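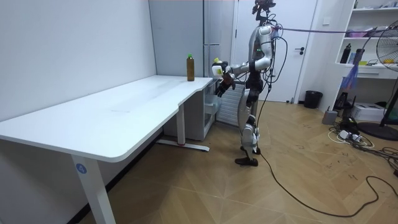

At the long desk, bottle with the yellow cap

Difference between "bottle" and "flask"?

Print this thread | E-mail this thread | 3 shares

ayten_t
I am translating a short museum text into English and I have a problem with two words. In my language we have one word for both, şişe. The English dictionary gives me "bottle" and "flask" and says almost the same thing for each. The text speaks of a small glass vessel for rose water, with a narrow neck. Which word would you choose? And is one of them older than the other?

liapis_words
I would take "flask" for the rose water. A bottle is the everyday word, for milk, for ink, for medicine. With "flask" I think of something flatter, which a person carries in the coat, or something in a chemistry room.
About the age: "bottle" came into English from Old French, and behind it is a Late Latin word, butticula, a small cask. So in the beginning it had no connection with glass. Leather bottles were quite normal.

Ida Tiedemann
I don't agree with Iraklis. "Flask" for rose water sounds to me like a shop for hikers. In German we say Flasche for every bottle, so I made this mistake for years in English. I asked for "a flask of water" in a restaurant in Clelville and the waiter brought me a thermos. Please write "bottle", and if it is small, "small bottle".

liapis_words
A waiter is not a museum. In a museum text the reader expects the more special word.
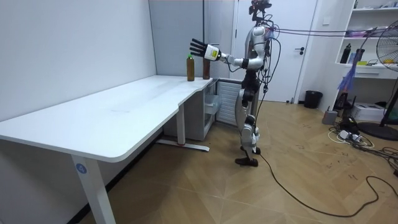

Right end of the desk, arm stretched out

ourania_m
You are both a little bit right. The words are cousins of different families. "Flask" has relatives in nearly all the Germanic languages, and Late Latin has flasco. Which side borrowed from which, the books do not agree. My old dictionary says Germanic was first, my newer one leaves the question open.
For the use today I would look at the country too. In Britain a "flask" is very often the thing for hot tea. In America this is a thermos, and a flask is for whiskey.

ayten_t
Thank you, this is useful. The museum is in Ranodville and the readers will be mostly American, so maybe whiskey is not the right idea for rose water!

Polyxeni Vrettos
Has someone thought of "vial" or "phial"? It comes from Greek phiale, but the Greek phiale was a broad flat dish for pouring wine to the gods. It is strange how it became a thin little tube. I mention it also for the reason that the word is small and elegant.

Ida Tiedemann
A vial is too small. How big is the object, Ayten?

ayten_t
The card says it holds 600 milliliters.

Ida Tiedemann
Then it is a bottle. I rest my case, as they say.

Polyxeni Vrettos
Yes, for 600 I take back the vial.

liapis_words
I still prefer "flask", but I see that I am alone. What about "rosewater bottle", with rosewater in one word? I have seen it in catalogs.

ourania_m
One word or two, both are correct. Only keep the same form in the whole text.

ayten_t
I will write "rosewater bottle" and ask the editor on Thursday. The next card has "jug", "pitcher" and "ewer", so I will probably be back.

14 comments | E-mail this thread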